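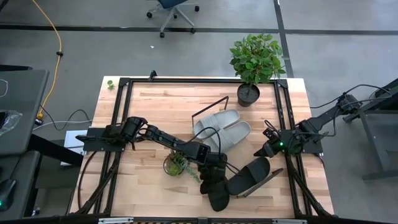
Two-arm station at the Tilholm lab, with slippers and a wire rack on the work table. Photo: Mowat

Mowat adds footwear tasks to its demonstration set

15 September 2019

Mowat has begun recording footwear tasks at its Tilholm lab, the company said. The recordings extend a set of household demonstrations started in July and will be used to train a control policy for two-arm tidying.

The set now holds 3,548 recorded episodes, of which 2,234 have passed review. Footwear accounts for 346 of the reviewed episodes. Each one covers a single instruction, such as pairing two slippers or moving a slipper onto a rack, and is stored with joint positions, gripper commands and synchronized video.

Slippers were picked for the first round as they bend when gripped and can come to rest on their side, said Wilma Tosh, who runs data collection at the lab. A grasp that works on a flat sole often fails on one that is tilted.

"The model had seen a lot of cups and boxes," Tosh said. "It had very little on soft things with an opening at one end."

Operators change the starting layout between episodes. Potted plants and other items stay on the table during many of the runs, and an episode in which an arm knocks one over is kept but labeled as a failure. Kenneth Imrie, who wrote the labeling rules, said failed attempts are held in a separate split and are not used in the first training pass.

Early results are limited. A policy trained on the reviewed footwear episodes was given about 100 trials on pairs it had not seen before. It placed light-colored slippers more reliably than black ones – a gap the team puts down to weak contrast between dark soles and the black grippers. Changes to the lighting are being tested.

Laced shoes are next on the task list. Mowat has not said whether the recordings will be released.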